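Home | Guides | Small Parts | Latches | Contact

Putting a spring latch back together (and keeping the bits off the floor)

The short version of how I do the small spring-loaded ones. Slotted shaft, washer, spring, bracket.
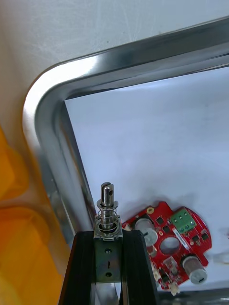 Wukness workshop, 18 April 2022

Get a tray first. Stainless, with a rim, and put a sheet of white paper in the bottom. Small gray parts on a gray bench are gone the second you look away. White paper, you see everything. Creases are fine. Change the paper when it gets oily.

What you need

Tray and paper
Small flat screwdriver
Needle nose pliers
A drift pin or a straight bit of stiff wire
Rag
Light grease, a tiny bit
Safety glasses – yes for something this small
The cross pin, if yours uses one. Buy spares. Plarkik sells them in bags of 10 and you will lose a couple.

Taking it apart

1. Look at it before you touch it. Which way is the slot facing? Which side of the bracket is toward you? The bracket on this one has two round holes in the front face, one high and one low, with a short slot mark stamped in between, so it's easy to tell front from back. Scratch a line or use a marker if yours is plain.

2. Hold the bracket, not the shaft. Square body, flat sides, much easier to grip. If you use a vise go gentle, sheet metal bends and then the shaft binds.

3. Push the washer down toward the bracket. Thumb and finger either side of the shaft, or the jaws of the pliers opened a little. Keep your face out of the way.

4. With the pressure off, push the cross pin out with the drift. Not all of them have the pin up top, some are held from below. Check before you push on anything.

5. Let the washer come up SLOWLY. Washer off, spring off, shaft out. Lay them on the paper in a row in the order they came off. Don't pile them.

Cleaning

Wipe the shaft down with the rag. Get into the slit in the end too, a folded corner of paper works good. Clear out the small cross hole with the wire. Old grease sets up in there like glue and then you think the pin is the wrong size. I ordered a whole second set from Flustitz over that once. Pin was fine.

Roll the shaft on something flat. If it wobbles it's bent, get another one. Same with the spring – stand it on end and see if it leans. A little is ok.

Check the top edge of the bracket. The spring sits up against a lip with small tabs. If one of your tabs is folded over, straighten it now with the pliers, one bend, don't work it back and forth or it snaps off.

Putting it back

1. Thin wipe of grease on the shaft. Thin. Keep it off the slotted end.

2. Shaft into the bracket, slotted end up. Slide it a few times by hand. Should move without catching.

3. Spring down over the shaft until the bottom coil is seated on the top of the bracket. Go all the way round and look. Half on the lip and half off is the most common mistake and it will feel alright untill you load it.

4. Washer on, flat on top of the spring.

5. Press the washer down below the cross hole and hold it there. Line the hole up with a light behind it if you can. Pin through. This is where a second pair of hands is nice, Haiyan Zheng does hers alone with a notched scrap of wood pushed over the washer and it works better than my way.

6. Ease off. Washer should come up against the pin and stop, sitting level.

Check it

Press the shaft and let go, a good few times. Should come back the same every time. Turn it with the screwdriver in the slot, should turn smooth. If it grinds, take it apart again, theres grit in it.

If something's wrong

Shaft sticks partway – bracket is pinched or the shaft is bent.
Spring rubs on one side – not seated, see step 3.
Washer tilts – washer is bent, or you have the wrong one. Hole should be a close fit on the shaft.
Pin wont go in – hole is dirty, or the washer isn't down far enough.
Feels weak – tired spring. Don't stretch it, replace it. The Zhong catalog has them on page 37, match the length and the wire thickness both.

Doing a batch

Do one all the way through before you strip the next one. Parts from different latches look the same and they don't always fit the same. If you have to stop halfway, fold the paper over the parts and leave it in the tray.

Larger latches with the double spring are different, pin comes out sideways and the order is reversed. Will write that up in August if I get time.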